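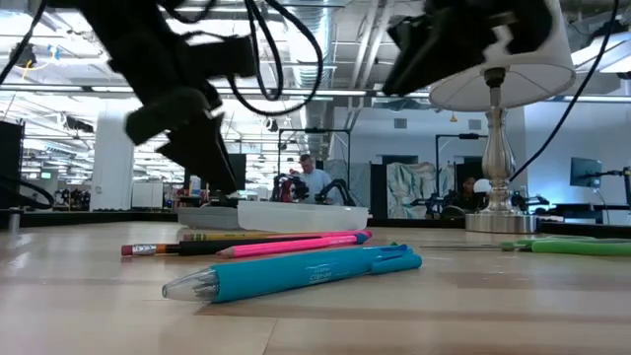

December 9, 2021

Desk-tidy task, bimanual cell, Tusteleo policy. Writing this down before the 1000-demo number gets repeated any further.

The claim in the Peseo draft is that adding the wrist views fixes the approach to the tray. I went back through the eval logs and I don't buy it yet. The baseline was trained in September, on the old table height, and was never retrained. So two things changed between the rows of that table and we are crediting one of them.

What I did today:

- Reran the overhead-only model on the current setup, same seed, same start poses.
- Left the lamp in. The Marino runs had it removed, and I want to know if it matters when the right arm comes in near it.
- Kept pens, pencils and the green-handled tool in the task set. Dropping the awkward objects is how the last set of scores got so pretty.
- Looked at wrist views one by one near the tray. The rim is translucent and in the blurred ones its edge reads double. If the policy is keying on that edge I'd like to see it proven with a masked-rim run.

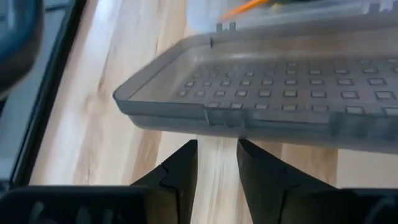
## Wrist views away from the table

The other thing bothering me is what's in the training set. There are 1512 episodes and nobody filtered by where the gripper was pointed. Plenty of views have no tray and no pens, only floor planks, stand legs and dangling cables.
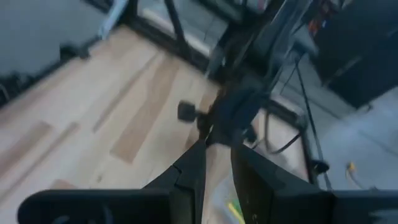
A model can learn a lot from that kind of background, most of it useless once the stand gets moved. Tidard has the same floor in every episode, so a good score there says little about transfer. I would hold the wrist-view result back until we have:

1. baseline retrained at the present table height
2. wrist views masked below the tabletop
3. 4 seeds, where the draft has 2

Reruns go in the same log folder. Don't overwrite the September ones, I still need them for the comparison.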